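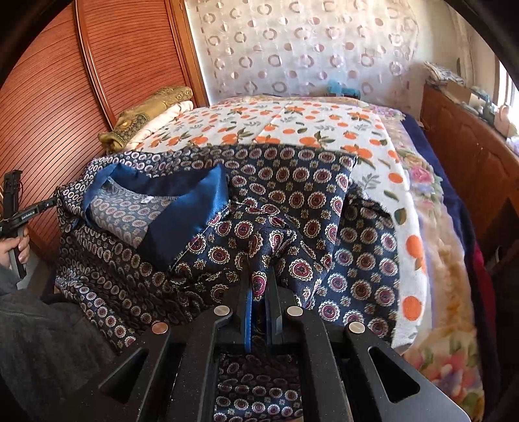

Household Textiles, Part Two
Session 4: Folding lined and patterned garments
Notes by Bjartur Hafstein

Read before the practical. Bring one lined garment of your own, preferably one you like enough to be careful with. Last July three people brought tea towels and we all learned very little.

4.1 Why lined things misbehave

A lined jacket or waistcoat is two garments that have agreed to share a set of seams. The outer cloth has grip. The lining, if it is satin, has none, and will slide wherever the weight takes it. Leave the thing bunched on a bed and the outer cloth creases one way while the lining creases another. You then iron one side and admire it, and turn it over.

4.2 Working surface

A table is best. Most of you will use the bed, so clear it properly first. A bed with two or three blankets already on it is a soft hill, and nothing folds square on a hill. Pull the top blanket tight to the edge or take it off altogether. Busy prints underneath are a separate nuisance: a medallion pattern laid over fruit or flowers makes it very hard to see where your hem has gone. A plain sheet costs you a minute.

4.3 Method

Empty the pockets. Fasten one button, the middle one, and leave the rest.
Lay the garment face down, collar away from you, and smooth from the centre seam outwards with the flat of the hand.
Turn one shoulder inside out and tuck the other into it, so the lining faces outwards. The collar should stand up by itself at this point. If it doesn't, start again.
Fold once across the waist over a rolled towel.
Check the label before any steam goes near it. Satin marks easily and does not forgive.

4.4 Matching the print

With large round motifs, fold between the rows. A crease through the middle of a medallion shows from across the room - ask my brother-in-law, who wore one to a wedding.

4.5 Storage

Hang it if the wardrobe has room. It won't. Folded garments go on top of the pile, never under cushions.

Reading: the Arden handout, section on linings only. The Vida one is longer and says less.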